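# Why Is White So Hard to Pin Down?

Go and find something white in your house, like a plate or a pillowcase. Now carry it slowly from the window to the darkest corner of the hall (mind the cat!). It's still white, isn't it? And yet if you had to paint it in that corner, you'd need quite a lot of gray.

Painters have known this for ages. My old art teacher, Pao-chu Kwok, once made our class mix 82 different grays just to paint one egg, and we grumbled the whole way through, but goodness, that egg looked round at the end!

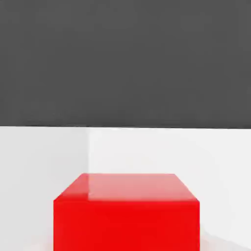
The trick is all in how light lands. A side that faces the lamp gets plenty of light and bounces lots of it to your eyes. A side that's turned away gets less, so it looks grayer, even when both sides came out of the very same can of paint. Your clever brain knows about shadows, so it quietly tells you, "Oh, that's all white."

Try folding a sheet of paper and standing it up like a little tent near a lamp. Which side would you paint darker?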